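Household Help Board
Bedding and linen

Fitted sheet always comes off one corner, and how to fold it?

Skye Menzies
March 2021

Good evening to all. I have moved to a small flat in Brodley and bought a new mattress, which is deeper than my old one. My fitted sheets are still the old ones. Every morning one corner near the wall is loose and the sheet is rolled under my back. I have tried to pull it more strongly, but then the opposite corner jumps off. Must I buy new sheets or is there some trick? My second problem is smaller: after washing I cannot fold a fitted sheet, it becomes a ball and takes half of the shelf.

Barrett Halvorsen

Dear Skye, I had the same trouble with my bed in August, so I can tell you what I learned. First measure the depth of the mattress at the side, not on the top. On the packet of the sheet you will find a depth also. If the mattress is deeper than this number, the corner will come off, whatever you do. Mine was 8 cm too deep for the old sheets.

If the difference is small, there are elastic straps with 2 clips which go under the corner. I bought a set from Lidden and they hold well, but you must lift the mattress to put them, and this is heavy work for one person.
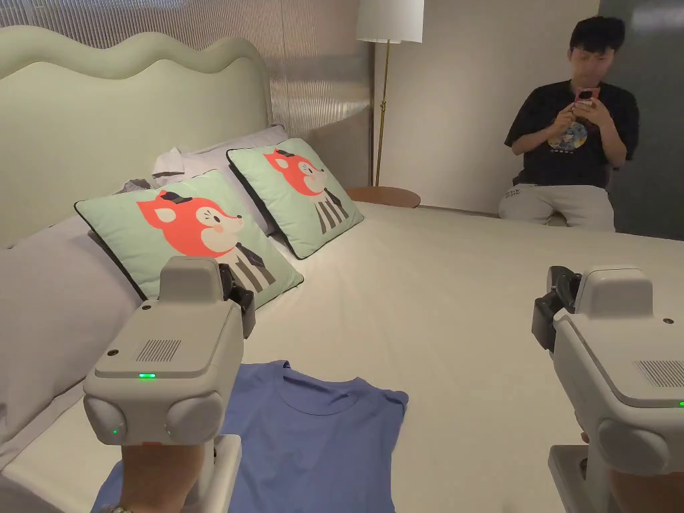
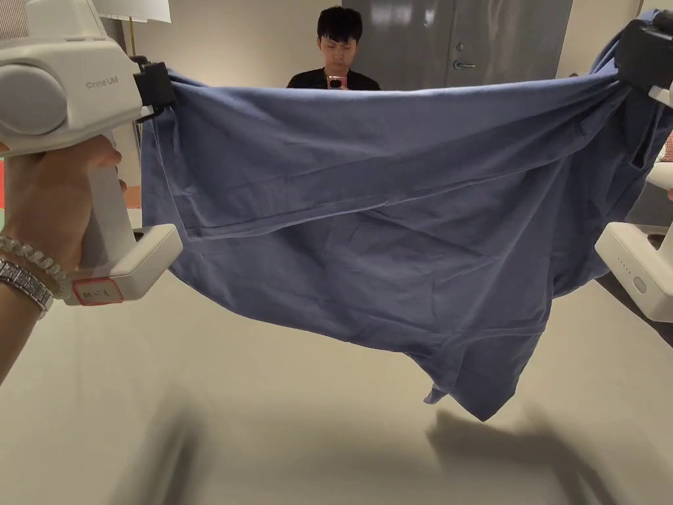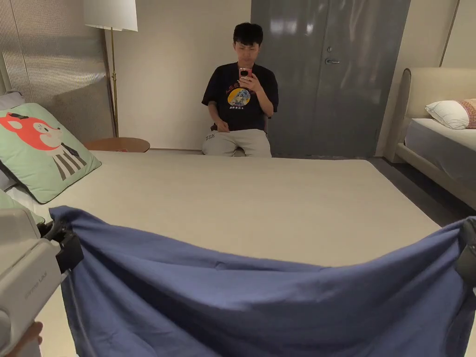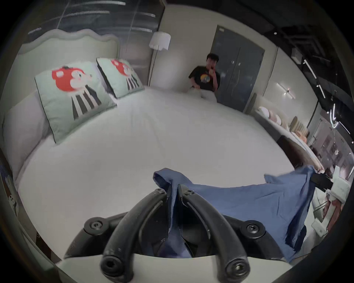 Bedding and linen > Making the bed

Put on the corner near the wall first, then the one diagonal to it. The last corner should be the easiest to reach - in my room it is the foot on the door side.

For folding, put your hands inside two corners, bring them together and turn one over the other. Do the same with the other two. Then lay it on the bed and make the sides straight. It will not be perfect, but it will be flat.

LinenCupboard82

just buy deep ones. the cotton with 400 on the label is not better, I paid more and it went bobbly

Flundargate Nan

I do not agree that you must buy. Sew a piece of wide elastic across each corner underneath, it costs very little. Also check if your sheet has shrunk, mine from Brennan did after a hot wash. I never fold the fitted one - I roll it and put it inside the pillowcase of the same set.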